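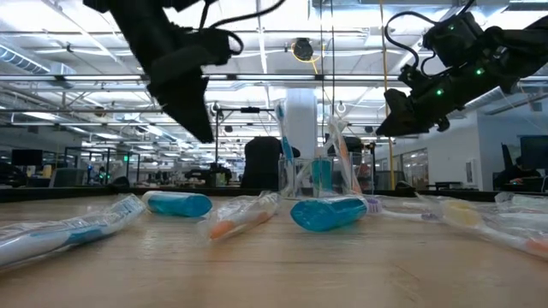
Toothbrushes, travel cases and cups on the light wooden tabletop.

Dunidum Toothbrush Set
README, version 3

Summary

Dunidum is an image set of toothbrushes and the things people keep them in: travel cases, clear cups and the original plastic wrapping. It covers a small household job, which is sorting brushes into the ones to pack for a trip, the ones left standing in a cup and the ones still sealed. The set has 3,284 images grouped into 396 layouts. A layout is one placement of the objects on the table.

Contents

images/ - all images, one folder per layout
labels/ - one text file per image
layouts.csv - one row per layout, with the object list and the split
CHANGES - differences from version 2

Object classes

brush_loose: a toothbrush with no wrapper, lying on the table or standing in a cup.
brush_wrapped: a toothbrush still in clear plastic packaging. The wrapper is part of the object, so the outline follows the plastic and not the handle.
case_travel: a travel case. Teal cases occur in both splits.
cup_clear: a transparent cup or tumbler. Label the full cup, including the part seen through another cup.

A brush that is partly inside a travel case keeps its own label and gets the flag in_case. A brush standing in a cup gets the flag in_cup. Flags are never applied to wrapped brushes.

Colors

Handle color is recorded for each brush where it can be read. For wrapped brushes, record the color seen through the plastic. If a handle has more than one color, list the larger area first (white/blue and blue/white are separate values). Bristle color is optional and is missing for most of the wrapped brushes.

Splits

The test split is 40 layouts, chosen by layout so that no placement appears in both splits. The rest is for training. There is no separate validation split - users should hold out their own from the training layouts.

Known problems

Highlights on crinkled wrapping are sometimes labeled too tightly, mostly in the Deltby part of the set. Outlines there can miss the sealed end of the package.
Clear cups placed close together may have swapped IDs between images of the same layout. The class is correct in these cases.
Objects that run past the image border are labeled up to the border and marked partial. Version 2 dropped them.
The table finish reflects the ceiling lights. Reflections are not labeled.

Naming

Folders use the layout number with leading zeros. Label files share the name of their image. The prefix gk_ marks layouts from the Gruklow part, and dt_ marks Deltby.

Maintenance

Maintained by Onyshchenko. Corrections go in as a changed label file plus one line in CHANGES. The next label pass is planned for February and will cover wrapped brushes only.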